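Status: in use at the Ovmont office. The label templates changed in April, so pull again if your copy is older than that.

# small-drawers

Contents lists, printable labels and care notes for the small tinted drawer units we keep on desks and worktables. The units are the see-through kind, three drawers stacked in a box, with a knob on each drawer. They hold the stuff that otherwise ends up in a mug: paper clips, spare keys, thumb drives, picture hooks, sewing needles, watch batteries.

The repo began as a single text file kept by Ghazala Dhanial, who wanted to know which drawer the good scissors were in. Xiaoqing Zhong added the label sheets and the CSV format. Everything else grew from there.

## What is in the repo

```
small-drawers/
 contents/ one CSV per unit
 labels/ print sheets, letter size
 care/ cleaning and repair notes
 CHANGES.md
 README.md
```

There is no software to install. The CSV files open in any spreadsheet, and the label sheets are PDFs. The original drawings are in `labels/source/` if you want to change the lettering.

## The drawers 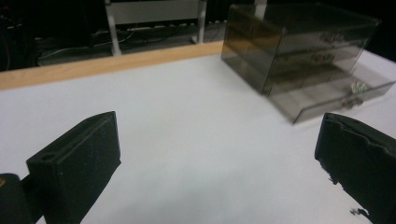

*Smoke-tinted organizer, bottom drawer partway open.*

The tint is light enough that you can tell a drawer is full but dark enough that small things blur together, especially toward the back. That is why we label them at all. Clear units usually don't need it.

We number drawers from the top. Drawer 1 is the top drawer on every unit, even the ones that sit on a low shelf where the bottom drawer is easier to reach. Early files had this the other way around. They were all fixed in version 2 of the format, but if you find an old printout with "drawer 1" at the bottom, throw it away.

Suggested use, which most people follow:

| Drawer | What goes in | Notes |
|---|---|---|
| 1 | Things used daily | Clips, lip balm, earbuds, sticky flags |
| 2 | Things used weekly | Stamps, spare pen refills, batteries |
| 3 | Heavy or odd things | Small tools, hooks, foreign coins |

Put weight in drawer 3. A unit with a full top drawer and an empty bottom one wants to tip when the top is pulled all the way out, and the drawers on our units have no stops. Pull with one hand and rest the other on the top panel until you know how a given drawer slides.

## Contents files

Each file in `contents/` is named for the unit, for example `front-desk.csv` or `mending.csv`. The columns are:

- `drawer` — 1, 2 or 3
- `section` — left, middle, right, or blank if the drawer has no dividers
- `item` — a plain name, lowercase, singular
- `keep` — how many to have on hand, if it matters
- `note` — anything else

A few rows from `mending.csv`:

```
drawer,section,item,keep,note
1,left,sewing needle,,in the tin, not loose
1,right,safety pin,,mixed sizes
2,,thread spool,,black and navy only
3,,fabric tape,,sticks to the acrylic if left unwrapped
```

The first row above has a comma in the note and needs quotes around it. Some spreadsheets will guess correctly and some won't. Quote your notes.

Use the plainest word you can for an item. People search for "tape" and "glue". They don't search for "adhesive, misc."

All the files together come to about 3000 rows. A lot of that is Ghazala's button collection, which is listed by color and was entered over one very long winter. It lives in its own folder, `contents/buttons/`, so it doesn't swamp a search.

## Placing a unit

Set it on something flat and give the drawers room to come forward. It is easy to push a unit to the back of a desk, pile things in front of it, and then stop using the bottom drawer because it hits a stapler. Before you settle on a spot, open the bottom drawer all the way and mark where the front ends up. Keep that strip clear.

A hard, smooth surface is best. On cloth or a soft mat the box rocks a little and the drawers start to stick at one corner. On a slick white top it may slide when you pull a tight drawer, and four small clear bumpers under the corners take care of that.

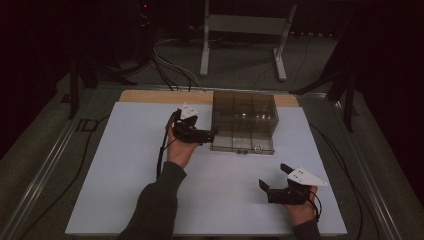
Dividers are worth the trouble for anything smaller than a matchbox. Without them, every item in a drawer works its way to the back after a few weeks of opening and closing. Cut dividers from thin clear sheet or from a cereal box. Cardboard wears out sooner but is quieter, and you can write on it. Leave the front section wider than the back ones so fingers fit.

If you are filling a new unit, lay everything out on the table first and sort it before any of it goes in. Sorting inside the drawer takes longer and you'll end up with the batteries in two places.

## Labels

The standard label is 82 mm wide. There is also a short one at 28 mm, which fits beside the knob on the narrow units. Print at 100 percent. "Fit to page" shrinks them enough that the lines no longer meet the edge of the panel.

Belteck matte sheets have held up best for us. The Trurkomeck glossy ones look nicer for a month and then lift at the corners. Both peel off with warm water.

Stick labels to the left of the knob, never under it, or your thumb will wear the print away. Dark ink on a white label reads well against the brown. Clear labels with black ink don't — please don't bring those back.

## Cleaning

- Take the drawers out and empty them.
- Wash in lukewarm water with a drop of dish soap.
- Dry with a soft cloth. Paper towels leave fine scratches.
- No window spray, and no rubbing alcohol. Either can cloud acrylic or start hairline cracks near the screws.

Check the knobs while the drawers are out. They work loose over time. Finger-tight plus a small nudge is enough, since the panel will crack before the screw gives.

## Known problems

- `xu-cabinet.csv` covers the older Xu unit, which has a different drawer depth. The 82 mm label hangs over its edge by a hair. Trim it.
- Some files still say "misc" in the item column. Replace it when you come across it.
- The buttons files spell gray both ways.

## Changes and questions

Send changes as a pull request, one unit per request. If you have moved things around and don't want to edit a CSV, write the new contents on paper and leave it in drawer 1. Xiaoqing enters those when there is a stack of them.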